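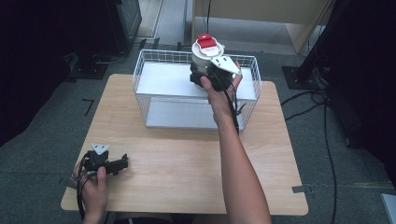
Hand-held collection, head view. Container with red lid, wire basket.

Nodico Basket Set, data card
Updated Friday, March 6, 2026

Demonstrations made by hand with 2 grippers, for training tabletop policies. Each episode holds 3 synchronized streams: head, left gripper, right gripper. Video is stored at 10 Hz.

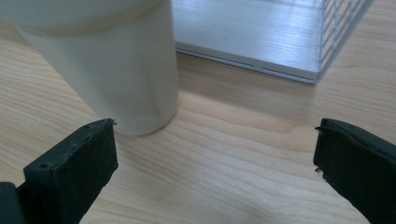 Gripper streams are unrectified. Exposure is fixed per session. Finger tips stay in view, so jaw opening can be checked against the width log; pale items such as the tall cup next to the clear box are easily lost by color-based trackers.

Known issues
Pad wear was not logged before April. Episodes with dropped frames are flagged in 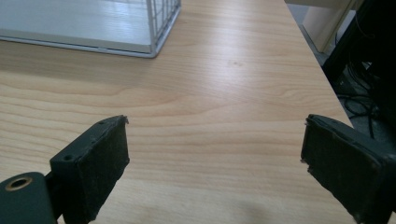 the index file and left out of the default split. Load them with keep_flagged=true.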